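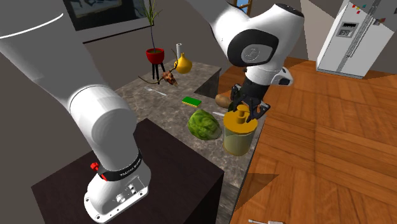
My brother-in-law Jhonatan has sent me four articles this year about how you should wash your hair less. Then in May he bought a $31 bottle of something called Prikon, which is for washing your hair less. I'd have thought washing it less was free.

I'm not against the idea. I went 19 days without shampoo one winter when the water heater was out and the landlord in Estbridge was "waiting on a part." My hair was greasy for two weeks and then it was a bit less greasy. Whether my scalp had "reset" or I'd just stopped caring, I couldn't tell you, and I doubt the people writing the articles could either.

What bugs me is the word "reset." Every one of the four articles used it. Your scalp resets, your gut resets, your sleep resets if you put your phone in a drawer. Reset to what? I read all the way down looking for somebody who had measured something. One piece mentioned a survey of 284 people, and it was a survey of people who had already bought the product. Guess how they felt about it.

Jhonatan says his hair has more body now. I've looked at it from the front and from the side and it's the hair he had at Christmas. My sister says it smells like a salad. He says that goes away after week three, and I notice the bottle lasts three weeks.

I did ask the guy who cuts mine, Ionuț Avram, over on the Brarkside end of town. He's been cutting hair for 14 years and sells nothing at the counter except combs. He said some people wash too much, some don't wash enough, and most of them should rinse longer. Then he talked about his knee for the rest of the haircut.

So I've been rinsing longer. It's maybe a little better? I could be talking myself into it. I'm still using the cheap green stuff from the drugstore and I wash when it looks like it needs it, most days in summer and less when it's cold.

Jhonatan has now moved on to mouth tape. I have two articles in my inbox already and haven't opened either one.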